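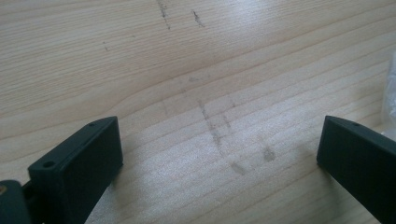
The table top in March, with the gray marks in the middle.

I bought this table second hand when I moved to Plemmont, and for a long time I was afraid to use it. It is a very light wood, and I like the lines in it more than anything else in the apartment. On the left side they bend around like the rings of a tree. When I drink my coffee I follow them with my eyes and I forget what I wanted to do that morning.

The afraid time is over now. I draw on this table, I eat on it, I repair small things on it, and you can see the result. Most of the marks look like pencil to me, the soft kind. Two of the streaks are dark and quite short, and the rest is only a gray fog, as if somebody rubbed it with a sleeve. Probably the sleeve was mine. I am right-handed but I lean on my left arm when I draw, and all my sweaters have one dirty elbow.

I wanted to write down what I do about these marks, because last year I did it wrong and I had to search a long time for good advice. Maybe it is useful for another person with a light table.

The first mistake was the wet cloth. I saw a small gray spot, I took the kitchen cloth with a lot of water and I rubbed very strongly. The gray spot became a bigger gray spot. Pencil dust goes into the grain when you make it wet and push it, and after this it is much more difficult to take out. Also the wood became rough in this place, like the chin of a man who did not shave. I could feel it with my hand for weeks.

The second mistake was sandpaper. I had one sheet at home, number 44 or something like this, I don't remember well, and it was much too hard. It took away the mark and it also took away the finish, so I had a pale circle near the window side. I had to sand all of that side to make it equal. I bought finer paper for this, and at the end I used the 2000, which feels almost like normal paper. It was two evenings of work and the dust was in my tea.

So now I go slowly. I start with a white eraser, the simple one from school. It must be white, the pink one left a pink shadow on a shelf of mine. I make short moves along the grain, never across, and I blow the crumbs away often. For pencil this is usually enough. The eraser becomes black very fast and then I cut the dirty part off with a knife.

If the eraser does not finish the work, I take a cloth that is only a little damp, with one drop of dish soap. I wipe one time, I turn the cloth to a clean side, I wipe again. Then immediately a dry cloth. I do not rub in circles.

For the last gray shadow I use the Sendik wood soap. A woman in the hardware shop recommended it and I was suspicious, the bottle is small and it is not cheap. But it cleans well and it smells a little of linseed. I put it on the whole table and not only on the spot, or else the clean spot will look like a new stain. I made this error too, of course.

After the soap I wait until the next day, and then I put a very thin coat of oil. I have a can of Drotis oil which is already three years old and still more than half full. The table does not need much. If I put too much it stays sticky and the newspaper glues itself on it.

One thing about light. From my chair the table often looks perfect, because the lamp and the window make a big white shine on it and the shine hides everything. I look at it from the side, with my head low, before I say that I am finished. My neighbor saw me through the door in this position once and asked if I lost a contact lens.

I also ordered a desk pad for the drawing, a felt one from Mokgethi, dark green. It is a good pad but I often forget to put it under the paper, or I put it and then I draw next to it. I am thinking about a bigger one. The bigger one would cover the rings on the left, and then I don't see them at breakfast, so I did not decide yet.

If you know a good method for small dark specks, please write it in the comments. There is one on my table that is sitting alone on the left, and I am not sure if it is pencil or part of the wood.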